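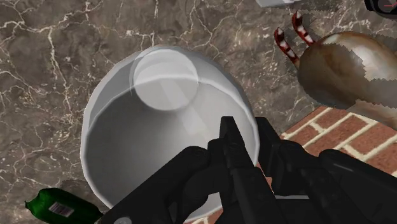

Figure 7. Simulator view, bowl task. Gripper over the white vessel, translucent disc across the upper part of it.

Section 6: Grasp faults in the simulator

6.1 When the gripper stops over the bowl

Fault R-30 (grasp target lost) is the one you will meet first, and probably before your tea has cooled. The arm travels to the target, hovers, thinks about it, and stops. The log says the object has two surfaces at the same place and would you kindly choose one. In Zurkero the cause is nearly always a see-through object sitting in or over the one you want. The depth view treats it as solid on one pass and as thin air on the next, and the planner gives up somewhere between the two.

Figure 7 shows the sort of layout to be wary of. The disc is pale enough that the rim of the vessel shows through it, and you can look straight at it for a good while before you notice it.

CAUTION: Do not clear R-30 and press Run again without checking the target. The simulated arm cannot hurt you. The same job file sent to a real Hourani arm can, and the file does not know which one it is talking to.

To clear the fault:

1. Press Hold. Wait for the status bar to turn amber. Pressing it harder has no effect, as our support desk can confirm.

2. Check that Output is set to SIM ONLY. If it says LIVE, stop here and go to Section 2, which you were asked to read first.

3. Raise the gripper clear of the target using Jog Up. Do not use Home. Home takes the shortest path, and the shortest path takes no interest in bottles.

4. Open the Object List and sort by Opacity. Anything under 1,000 on the opacity scale is treated as see-through.

5. Select each see-through object near the target and tick Ignore for Grasp. If the object has no business being there, delete it.

6. Choose Rebuild Depth. This takes up to 30 seconds on a supported graphics card and rather longer on the other kind.

7. Set approach speed to 32 and press Step, not Run. Step through until the fingers reach grasp height.

8. If the fault stays away, save the job under a new name. Saving over the old one is allowed and usually regretted.

Note: Ignore for Grasp does not switch off collisions. The arm will still refuse to pass through the object, even though you have told it not to care.

6.2 Fault comes back

If R-30 returns after step 7, look at the rest of the layout. Clutter close to the target, such as a bottle lying on its side, can be picked up as part of the same shape. Move it well away and rebuild the depth view again.

Floor textures with strong veins or mortar lines have also caused trouble in versions before the November release. Swap the floor for Plain Grey, which is ugly and works.

The fault log keeps the last 500 entries and then starts eating the oldest. Export it before you experiment. Send the export and the job file to the Rulska support desk at Skudinport, with a line saying what you changed. "Nothing" is a popular answer, but please check.

Section revised 24 July 2018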